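Spring swap and other bits

Quick one this month, I'm typing between shifts so forgive the mess.

First thing – the toy and baby swap is back on. Sunday, doors at 10, done by 1. Same hall as the fall one, use the side entrance on the parking lot side, the front doors stick and we're still waiting on the landlord. Bring what your kids have outgrown, take what they'll use. No money, no tickets, no points system. We tried points two years ago and spent the whole morning arguing over what a puzzle is worth.

Drop-off is Saturday evening if you can manage it. If you can't, come early and hand stuff over at the long table before you start looking. Please don't leave bags outside overnight, it rained on them last time and we ended up tossing three bags of perfectly good clothes.

What we'd love: board books, picture books, anything outdoors (scooters, balls, sand and water toys), dress-up, train track, rain boots in any size. Boots go in minutes, every time. What we can't take: car seats, crib mattresses, helmets, anything with a cord that's been taped up. Also no more single-player handheld games with the battery door gone. We have a drawer of them.

Clothes – wash them first. Sort by size if you have the energy, a sticky note on the bag is plenty. Rebecca Leone is running the clothes side again and she has asked me to say that "assorted" is not a size.
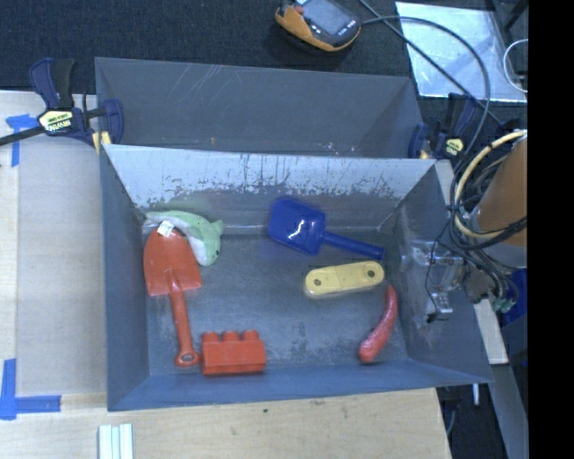 Teenagers, we need you too. Carrying, folding, pointing people toward the bathroom. Counts as service hours, Rebecca signs the forms, bring your own form because the school keeps changing it. Thirty minute shifts or the whole morning, up to you. There will be donuts.

Parking is going to be tight. The lot holds 35 cars and there's a church lunch next door from noon. Walk if you're close. The 62 bus stops at the corner but on weekends it's only once an hour so check before you leave the house.

Leftovers this time go to Kamarul Wijaya, who is taking a vanload to the family shelter Monday morning. He needs one more person with a decent back to help load from 1:15. Anything the shelter can't use goes to textile recycling. Please don't ask us to hold your unclaimed stuff for a yard sale, we have no storage. The closet is full of folding chairs.

Playground fund. We are at $2,310, up from last month, thanks mostly to the bake table and one very generous envelope through Glenys Parri's door with no name on it. Whoever you are, thank you, she nearly cried. The quote for the new rubber surface came back higher than we hoped so the plan is to do the swings end first and the climbing end next year. Botond Hegyi has the drawings if you want to look, he'll have them with him at the swap. He'd like to hear from parents of under-threes in particular – the toddler swing is staying, the question is wether we get one or two.

Book nook. Picture books are fine, we're drowning in them. Short on early chapter books, the kind with big print and a drawing every couple of pages. Also somebody has borrowed the whole dinosaur shelf. All of it. No hard feelings, just bring a few back when you're done.

Thursday story hour moves to 4:30 for the rest of the month, Irén Győri is covering while our regular reader recovers from her knee. Irén does voices. My son now wants me to do voices. Under-fives need a grown-up with them the whole time please, not just in the building.

Lost and found from the spring picnic: one blue kids sweater, size 6, a lunchbox with a name I can't read, one adult sandal, a really nice umbrella. All in the basket by the coffee urn. Gone after the swap if no one claims them.

Sign-up for setup, tear-down and the bake table is on the clipboard in the hallway, or just reply to this. Nut-free baking only, and put a lable on it with the ingredients. We are short for tear-down like we are every single time. Half an hour, many hands etc.

Next newsletter when I get to it, probaby after Memorial Day. Send items by the 20th, short ones please.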